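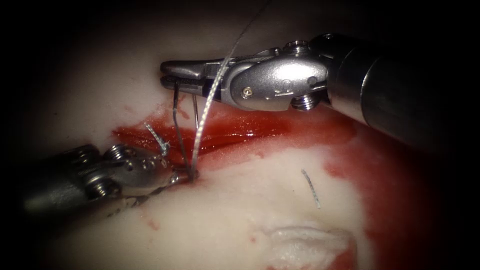

Start with the pad pinned flat, one reader wrote after trying an earlier version of this page, or the first knot will lift the whole thing off the table. It is good advice, so pinning is now step one.

This page covers a basic interrupted stitch on a practice pad, tied with instruments. It assumes you have done simple knots by hand and have a pad you don't mind marking up.

What you need

A practice pad. We use the Postley pale one, since thread shows up well against it.
Braided suture, gray or black. Cut it longer than you think you need.
Two graspers or needle drivers.
Stage blood, if you want it. Leave it out for your first few tries.

Placing the stitch

1. Pin the pad at all corners.
2. Enter on the far side of the line and come out on the near side, the same distance from the line each time.
3. Pull the thread through until a short tail is left. Stop there and set the needle down.
4. Hold the long end close to the pad. If you grip it far out, the loop gets too big to control. 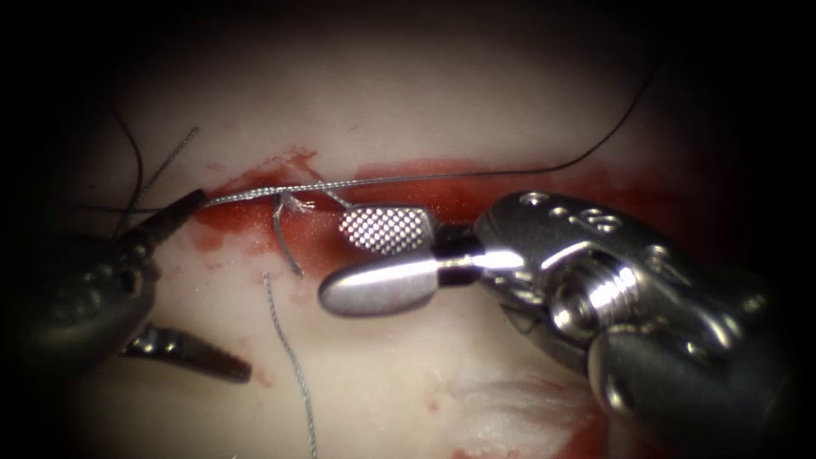

TYING AND TENSION

Braided thread has more grip than smooth thread, so a first throw tends to stay put. Wrap the long end around the closed jaws, open them, take the tail and draw the two ends apart, low and level with the pad. Pulling up lifts the stitch and can tear the edge.

Make the second throw in the opposite direction. Add two more and trim, leaving a short tail. Don't squeeze the thread in the teeth any harder than needed -- serrated jaws will fray a braid quickly.

The edges should touch without puckering. If the pad bunches up, the stitch is too tight. Cut it out and place a new one next to it.

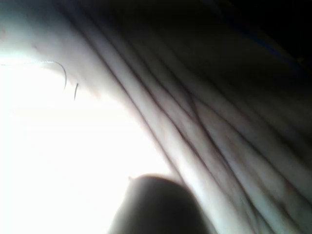
Clomine asks whether 30 minutes at a time is enough. It is plenty for a beginner. Hands get tired before you notice it, and the later knots are usually the sloppy ones. Take a break, shake out your fingers, and check your last few stitches before starting the next row.

Cleaning up

Snip out old stitches and blot the pad with a damp cloth. Let it dry flat before you store it.

Last updated 17 Dec 2018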